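Notiron Tabletop Chores, release notes and data card

Last changed: December 2019
Maintained by: Ulelico
Simulator: Grundum
Policy included: Tran (baseline only)

What is in this package

Notiron is a set of simulated episodes in which a single robot arm tries to put small things away in a living room. It came out of a narrow question from a customer: can a machine clear a table yet, and if it can't, where does it go wrong? We had opinions about this but very little data we could hand over, so we made some.

All of the episodes are rendered. There is no real-robot footage in this release. If you need real footage, this is the wrong package, and we don't have one to point you to.

The package contains the episodes, the start states, the outcome labels, the baseline policy and the scripts that produced the table of results. The scene files for Grundum are in a separate archive because of their size.

Quick start

Unpack the archive into any folder you can write to. Run the check script first. It reads every episode and compares it against the index, and it will stop at the first file that does not match. If it stops, download that part again before you write to us. Most of the reports we got on the first release were incomplete downloads.

After that, run the viewer with an episode number. The viewer steps through all views together. Use the arrow keys to move one step, and hold shift to move faster. The viewer does not need a graphics card. Replaying the episodes in Grundum does.

The task

Each episode starts with an object somewhere on a surface and a container somewhere else on the same surface. The arm is given one sentence, such as "put the marker in the bowl" or "clear the table." The episode ends when the object is at rest in the container, when the time limit is reached, or when the arm hits a joint limit and stops.

We kept the task small on purpose. Household chores are usually described by their result ("tidy the living room"), and a result like that hides a long list of small decisions. Picking up one thing and putting it in another is close to the smallest piece that still deserves the word chore. A person does it while talking on the phone.

The rooms vary in wall color, furniture, surface finish and what is hung on the walls. Some of the wall art is deliberately odd. Low-resolution pixel pictures are mixed in with ordinary framed ones, and the textures on objects are drawn from the same pool, so an object may have a pattern you would not expect on it. We did this to keep a policy from learning the room by heart.

Views

Views in this release come in two types. Room views take in the work surface and the furniture near it. Wall views face mostly away from the work and carry far less about the task, though the arm may show up in them as a shadow. We keep both types for every episode and leave it to you to drop what you don't want.

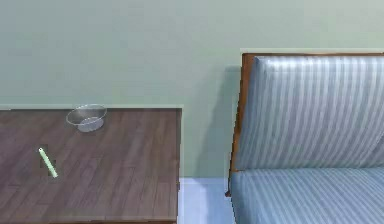
Table, clear bowl, green marker-like object, striped sofa.
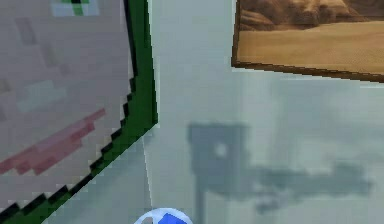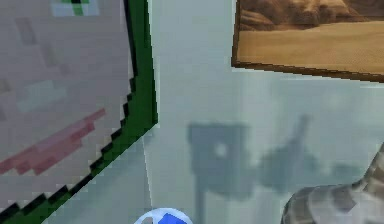
Priya Kapoor read the first draft of this card and objected to the word "chores" in the title. Her point was that putting one thing in a bowl tells you next to nothing about whether a machine can keep a house in order. A chore has a before and an after, she wrote. You notice the mess, you decide what counts as mess, and you know when to quit, and the dataset hands the machine all of that for free. She would have called it a pick-and-place set and left the house out of it.

We kept the title, mostly because people had already cited it, but we agree with a good part of what she wrote. Please read the results with it in mind. A high score on Notiron means that a policy can move a named object into a named container in a simulated room. It does not mean that you can leave the policy alone with your coffee table.

She also asked why the wall views were kept at all. The short answer is that some users train on every view they are given, and we wanted to know what that does to the score. It lowers it, though less than we expected. A policy that looks at shadows may be picking up something useful about where the arm is, or it may be fitting to noise. We have not separated the two.

Results for the baseline

The Tran baseline was run once on every start state with fixed seeds.

Episodes: 625
Object at rest in the container at the end: 456
Stopped on a joint limit: 49
All others ran out of time

Of the full set, 210 episodes use the changed textures (wall art, surface finish and object patterns swapped after training). The baseline does worse on those. The per-episode outcomes are in the results file, so you can split them any way you like.

Where it goes wrong

Long thin objects. Markers, pens and similar shapes are the hardest group in the set. The arm has to close on a narrow thing lying at an angle, and a small error in rotation makes it push the object across the table. Once the object has moved, the baseline often goes back to where it used to be and closes on air.

Clear containers. The surface shows through them, and the baseline's guess at where the rim is tends to drift toward whatever has the stronger edge. On a plank-patterned table, that can be a seam between boards. Drops beside the bowl are common. We have seen the same trouble with clear plastic on a real packing bench, so we don't think it comes only from the renderer.

Repeated tries. The baseline has no memory of a failed grasp. It will make the same bad approach until the clock runs out. Most of the timeouts look like this.

Stopping. In some episodes the object is in the container and the arm goes back in after it. We only count the final state, so an episode can be done properly, undone, and scored as a failure. Whether that is fair is open to argument. A person who put a pen away and then took it out again would not be said to have tidied up.

Can machines do this yet?

We get this question more than any other, so it goes in the readme.

In a fixed place with known parts, yes, and they have done it for years. A shop floor can be arranged around the machine. Bins sit in the same spot, the light stays the same, and somebody is paid to restock. Nearly everything that makes the living room difficult has been designed out.

In a home, our view is no, not at a level anyone would pay for. The baseline in this package is modest and better ones will follow, but the failures above are ordinary ones. They happen with one object, one container and nothing else in the way. Real tables have mail on them.

We would be glad to see this section go out of date.

Known problems

Contact with very thin objects is unstable in Grundum. An object may jitter or sink slightly into the surface before it settles. Skip the opening steps of each episode if this matters to you.

Edges are soft in some of the wall views. The views are stored at low resolution and we don't have larger copies.

Some objects have textures that do not suit them. See the note on textures under "The task." These are not errors and do not need to be reported.

The outcome label for "at rest" uses a speed threshold. A rolling object that slows down and then speeds up again can be labeled too early. If you find one of these, send the episode number.

The English instructions were written by a small group and repeat themselves. "Put the X in the Y" is by far the most common form. Don't use this set to test language understanding.

Changes since the first release

Outcome labels were redone with the final-state rule.
The joint-limit stops now have their own label. They used to be counted as timeouts.
The check script reports the name of the bad file.
The viewer no longer crashes on paths with spaces.
Priya Kapoor's comments were added to the card with her permission.

Use and citation

Research and teaching use is free. For anything else, write to Ulelico first. Please cite the package by name and release, and say which views you trained on. Scores from room views alone and scores from all views should not be put in the same column.

Bug reports go to the address in the contact file. Include the episode number, your Grundum version and the output of the check script.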